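Section 4: Gripping thin and slippery things

Okay, this is the part of the Biltora gripper kit I fiddled with the longest, so let me save you an afternoon. I'm assuming you've finished the wrist camera set-up in Section 3 and have the Zeravico app open.

1. Go to Grip, then Presets, and pick Flat Glass. The app fills in a closing force of 1000. That's fine for a block of wood, but I drop it to 493 for phones.

2. Set the finger speed to Slow. Please do this before the next step - I forgot once and the thing snapped shut like a stapler!

3. Bring the fingers down on both sides of the object and press Close. Wait for the tone.

4. Lift a little, stop, and check the wrist view for any tilt. If it's leaning, set it back down and grip again closer to the middle.

Note: Clear cases are tricky to line up by eye, so zoom in on the wrist view and look for the rim or the button cutouts. For a case on its edge, I go down to 174 and creep up from there.

Caution: Never go over 2000 with anything made of glass. Selina Aebischer, who wrote the original Sial profiles, has that in capital letters in her notes, and I'm with her.

Wrist view with a phone in its case, then a clear case held on edge:
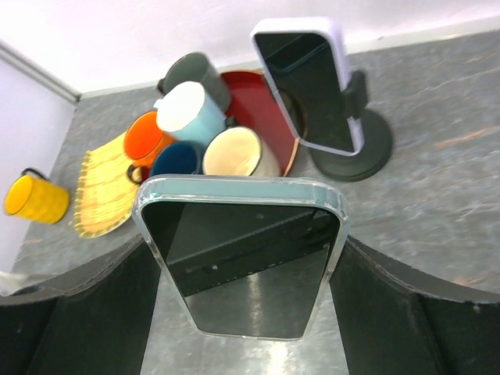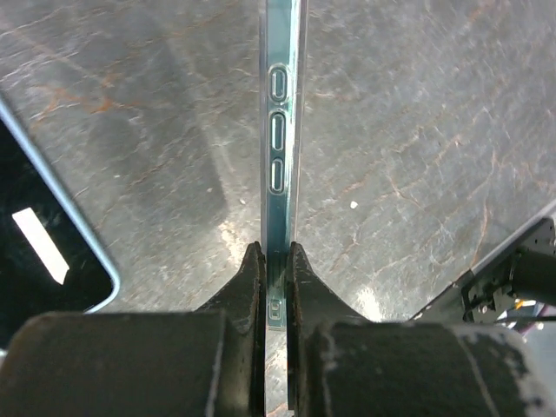 5. When you like the grip, tap Save As and give it a name you'll recognize in a month. Mine are things like "phone, gentle" (very scientific, I know).

6. Run the saved grip five times at Slow before you try Normal. If the object slips, raise the force a little and start your five over.

Finger pad cleaning is in Section 5.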